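5th May
By Helmi Kemppainen

So we've got a robot helping in the stores at Proria now! I've run the cupboards for 12 years and my knees have opinions about the low shelves, so I was all for it. Kristóf wasn't (he does the afternoon orders and likes things where he left them). I've put up a couple of pictures from the office, click for the bigger versions. 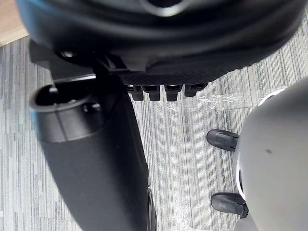
Close up, with our stripy carpet behind.
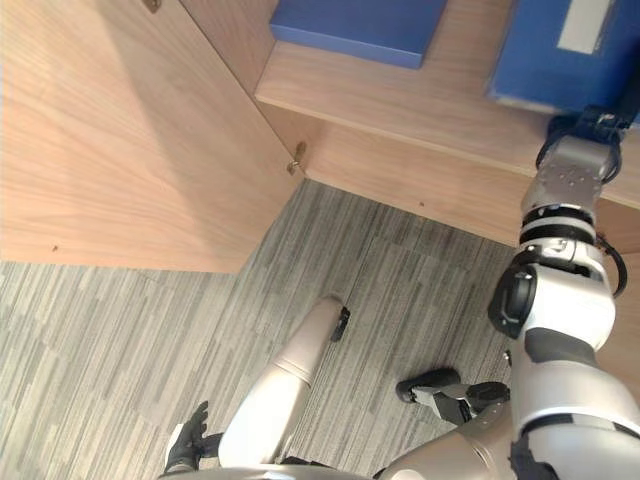 Blue boxes on the cupboard shelf, and the gripper up against the bigger one.

What's changed for me is mostly the bending. I used to be up and down about 70 times a day, and now I do the labels and the stock list and sort out whatever's been put back crooked. Jovita has moved half her week over to ordering, which she'd been asking for since October. Kristóf still checks every box after it, and I've stopped teasing him because he did find two in the wrong place. We're getting 5 more cupboards next, so I'll add to this page when they're in.

Get the Proria newsletter by email. Unsubscribe at any time.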